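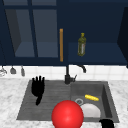 Figure 1. Simulated kitchen, sink station. Upper cabinets, divided sink and a black robotic hand in the left basin.

Unit 4: Collecting Demonstrations by Teleoperation
Course notes, Kheri Biwott. Lab sections: Gerardo Lo Presti.

4.1 Terms

A demonstration is a time-ordered record of observations and actions made while a person causes the robot to perform a task. Two ways of producing one are used in this course.

Kinesthetic teaching: the operator holds the arm and moves it through the task. Joint positions are read from the encoders. The operator's own hands are often in the camera view, and contact forces are a mixture of the operator's and the robot's.

Teleoperation: the operator moves an input device and the robot follows. The recorded action is the command that was sent, and the recorded state is what the robot did with it. The two differ, and both must be stored.

Kinesthetic teaching has no direct counterpart in simulation. All Mernton kitchen exercises therefore use teleoperation.

4.2 The sink station

Work in Figure 1 coordinates: left and right are as seen by the viewer. The left basin is the wider and shallower of the two and has a ridged floor. The right basin is deeper. Its side walls limit the approach angle of the wrist, so most reaches into it should come from above. The faucet spout ends over the right basin and is a collision body. A straight descent to the back of that basin is usually a bad plan.

Objects may overlap from the operator's viewpoint. In the figure the red sphere hides the front of the plate and part of the divider. Depth cannot be judged well from one view under these conditions. Switch to the side view before closing the fingers.

4.3 Hand mapping

The Emska glove reports finger joint angles for the operator's hand. These are retargeted to the robotic hand by matching fingertip positions relative to the palm, then solving for joint angles within limits. Two consequences:

a) Thumb motion is the least accurate part of the mapping. Expect to correct for it by rotating the wrist.
b) A fully open operator hand may not give a fully open robotic hand if calibration was done with bent fingers. Recalibrate at the start of each session.

The wrist is controlled by relative motion with a clutch. While the pedal is up, the operator can move freely and the robot holds its last pose. Clutch intervals stay in the raw log and are removed during export.

4.4 Recording

Start the log before the first motion and stop it after the hand has cleared the last object. Do not pause the simulator during an episode. Label each episode success, failure or discard. Failures are kept. Discard is for software faults only.

The reference set for this unit, Melis, has 496 episodes, of which 325 are labeled success. Fit the baseline policy on the successes alone, then repeat with all episodes and the label as an added input.

4.5 Assignment

Record 19 episodes at the sink station, changing the start pose of the hand each time. Submit the raw logs, the exported files and a one-page note on where commanded and measured wrist positions differ most. Due 23 August 2023, in the Fasa course folder.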